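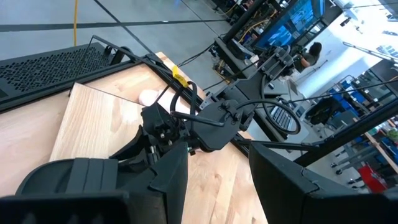
Notebook entry, Clanholm workshop
April 5, 2021
Present: Eoin Conneely, Jihad Karam

Purpose: to set out the soft items on the light wooden board and agree on an order for the Clerkton display. The board remains on the pale wood tabletop, as in the previous entry.

The black padded items are placed together at one end, stacked. The pale pink pair lies beside them, toes pointing the same way. Wire frames stand in front of the board and behind it.

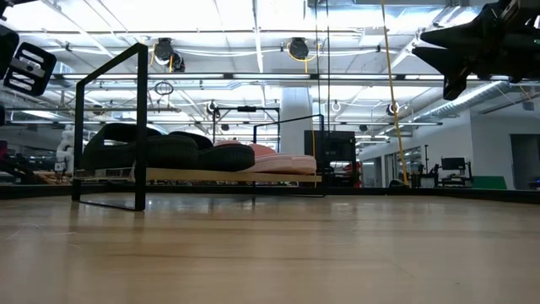 Photo: J. Karam / Clanholm workshop

Mr. Conneely prefers the black items unstacked, as the lobes hide one another. Mr. Karam requests that the pink pair keep its present place until Geagea has replied regarding shelf depth. The reference for this layout is 116, replacing 13.

The tabletop shows scuffs and a few fibers. It is to be wiped before the next layout. Nurkeo has asked for the final arrangement by August.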